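About Us 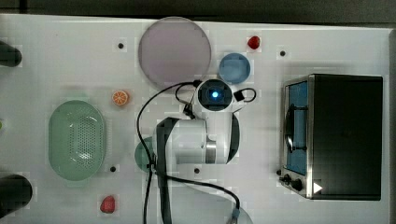
Kitchen Table Automation Group, Okametti Shared Workshop

We are a small group of members who build and program a robot arm in the shared workshop of Okametti. The arm works at a white table with kitchen things on it: a toaster oven, bowls, a colander, strawberries and an orange slice. Our long project has the name Surkden. The goal of Surkden is that the arm can set out a simple breakfast and tidy the table after it, without a person holding the controls.

We are not a company and we do not sell anything. Most of us have another profession in the daytime. In the group there are a baker, two electricians, a teacher of geography, a retired tool maker and several people who write software for banks and insurance. English is our common language, but for many of us it is the second or the third one, so please be patient with our pages.

How the group started

The workshop has existed longer than our group. In the beginning it had only the wood room and the bicycle corner. Then three members asked if they could use the room behind the stairs for electronics, and they received it under the condition that they repair the window themselves. They repaired the window. It still does not close well in winter.

The first machine in this room was a drawing machine made from printer parts. It could draw a circle, but the end of the circle never met the beginning. After this came a sorting machine for screws, which is still in use in the wood room, and which everybody complains about. The arm project started in October, after a long discussion about whether we should build for the garden or for the kitchen. The kitchen won by one vote. The members who voted for the garden stayed with us and now they do most of the cable work.

What we do with the arm

A breakfast table looks like an easy subject. For a person it is easy. For the arm, every object is a separate problem. A bowl can be taken by the rim, but the rim of a shallow bowl is close to the table and the approach must be quite exact. A strawberry is small and has no flat side. The colander is long, so the program must know in which direction it lies before the arm can go near it.

We divided Surkden into 35 tasks. Each task is one sentence, for example "put the strawberry in the blue bowl" or "move the orange slice to the plate." A task is accepted when the arm does it 11 times in a row, with the objects in a different position each time. If it fails on the last try, we start again from one. Some members find this rule too strict and we have voted on it twice. At present 22 tasks are accepted.

The toaster oven has its own group of tasks. Opening the door is on the list, turning a knob is on the list, and nothing of this is accepted yet. The door is difficult for us because the handle moves on a curve, and the arm prefers to pull in a straight line. We practice these tasks with the oven unplugged. This is a rule of the workshop and it has no exceptions.

The cables are our second big subject. In our first month we lost two evenings to a cable that was too short and came out of its connector every time the arm turned to the left. Now we leave long loops. It looks less orderly, but the arm can reach the full table. If you visit us, please do not tie the cables together to be helpful.

Our table

The table is white because the software finds colored things better on it. We tried a table with wood grain before, and the program believed that the dark lines were spoons. The top is cleaned before each session with a damp cloth only. No spray, please, it leaves a shine.

Drinks stay on the shelf beside the door.

Who helps us

Zondbridge is the small machine shop in the next street. They let us use their lathe when ours is occupied, and they have made several parts for the price of the metal. The Huamán bakery gives us the bread that was not sold, and this bread is for the members, we do not use it in tests. We thank both of them very much.

The rest we pay from the membership money. The group has an account of every purchase in the blue folder, and any member of the workshop can read it.

How you can join

The group meets in the room behind the stairs from 7 p.m. The door to the street is locked at 8 p.m., so come before this or ring the bell with the yellow label. The other bell belongs to the dentist.

You do not need experience with robots. On the first evening you sit next to someone and watch. On the second evening you learn the stop button, how to clear the table and how to start the arm from its rest position. After this you can choose a task from the list on the wall. New members often take a task with the bowls, but you are free to take the oven door if you have strong nerves.

Membership in the group is included in the normal membership of the workshop. The workshop has 63 members at the moment and accepts new ones the whole year. Young people under sixteen are welcome together with an adult.

What we look for now

We would be glad to have somebody who understands small motors well, and somebody who can write clear instructions. Our own instructions are in four languages, sometimes in the same paragraph. We also collect old kitchen things with simple shapes and one plain color. Glass we can not take.

Please leave donations in the box marked Surkden under the stairs, and write your name on a paper if you want the things back.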